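2025年8月24日

# 推しのSNS発表をファンブログ用に翻訳・まとめる手順(自分用メモ兼)

急いで書いてるので雑です。あとで直す、たぶん。

海外の俳優とか歌手がSNSで何か発表したとき、うちのブログ「Patach」でどうやって記事にしてるか。最近手伝ってくれる人が増えたので一回まとめておく。例はLindsay Waakaのフォロワー記念投稿のとき(4月のやつ)。

## 用意するもの

- 本人の公式アカウント(認証つき。ファンアカと間違えないこと。一回やった)
- メモアプリ。何でもいい。自分はMedel
- 下書き置き場。うちはEllarの共有フォルダ
- 時間。最低でも一時間。ないなら翌日に回す

## 1. 元の投稿を探す

ニュースサイトから入らない。必ず本人の投稿まで戻る。

まとめサイトは引用が途中で切れてることが多い。Lindsayの時も、Lockyerの速報だと最後の一文がまるごと抜けてて、そこが一番大事なとこだった。「次の舞台は地元でやりたい」ってくだり。抜いたら意味ないでしょ。

投稿を見つけたら:

1. URLをコピー
2. 本文を全部コピー(「続きを読む」を開いてから!)
3. 投稿日時をメモ。現地時間か日本時間かも書く
4. 写真は保存しない。埋め込みで使う

ストーリーズは消えるので先にやる。文字起こしだけでもしておくこと。スクショをそのまま記事に貼るのはなし。

## 2. 数字を確認する

フォロワー数とか順位の記事はここで事故る。

- 「世界一」なのか「その国で一番」なのか「女優で一番」なのか
- どのサービスの数字か
- いつ時点か

自分で見た数字と時刻をセットで書く。「現在1位」とだけ書くと翌週にはもう嘘になってたりする。順位は出どころが見つからなければ書かない。本人が言ってるだけなら「本人によると」をつける。

あと桁。millionを百万、billionを十億。疲れてる時にやると間違える。二回見る。

## 3. 訳す

まず全文をざっと訳す。きれいにしない。

それから直す。気をつけるとこ:

- 一人称。「私」か「僕」か「俺」か、うちは人ごとに表がある(Ellarの「呼び方」ファイル)。勝手に変えないこと、コメント欄が荒れる
- 絵文字は残す。ただし多すぎる時は最初の3つまで
- スラングは無理に若者言葉にしない。ふつうの言葉でいい
- 感謝の相手の名前は全員分残す。長くても残す

わからない表現があったら原文をカッコで横に置いておく。間違って訳すよりずっといいです。「truth」とか「grace」とかその手の単語、直訳すると変に重くなるので前後を見て決める。

## 4. 記事の形にする

順番は固定。

1. 何があったか(一文)
2. 本人の言葉(訳)
3. 数字と時点
4. これまでの経緯、短く
5. 元投稿の埋め込み

感想は最後に一行だけならOK。本文200字目までに本人の言葉が出てこない記事は、だいたい前置きが長すぎる。削る。

見出しは盛らない。「衝撃」「涙の」は禁止。泣いてたかどうかなんて文章の投稿からはわらかない。

引用は必要なぶんだけにして、自分の文章のほうを多くする。全文訳を載せたい時は先に相談してください。

## 5. 公開前チェック

- 名前の綴り(Waakaはaが三つ。Wakaじゃない)
- カタカナ表記、過去記事と揃ってるか
- リンクを実際に押してみる
- 埋め込みがスマホで表示されるか
- 日付

読み上げるのがおすすめ。声に出すと変な訳はすぐ気付く。家族に聞かれると恥ずかしいけど。

## 6. 出したあと

本人が投稿を編集したり消したりすることがある。公開から一日は元投稿をときどき見る。消えてたら記事の埋め込みを外して「元の投稿は削除されています」と一行入れる。理由の推測は書かない。

間違いの指摘が来たら、直して、記事の下に訂正を書く。こっそり直すのはなし。指摘してくれた人にはお礼を返信。

## よくある失敗

**古い投稿を新着と間違える。** 再シェアされてくると日付が見えにくい。元に戻って確認。

**なりすまし。** アカウント名のアルファベットが一文字だけ違うやつ。

**訳が先走る。** 「出演するかも」が「出演決定」になってる。mightとwillはちゃんと分けて。これが一番多いし一番怒られます。

呼び方の表は今週中に更新するつもり。追加してほしい人がいたらEllarのほうにコメント入れといてください。
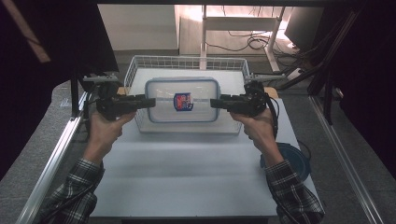
コメントには名前だけじゃなく、本人の投稿かインタビューのリンクも一本つけてもらえると助かる。口調を決めるのに使うので。動画でも可。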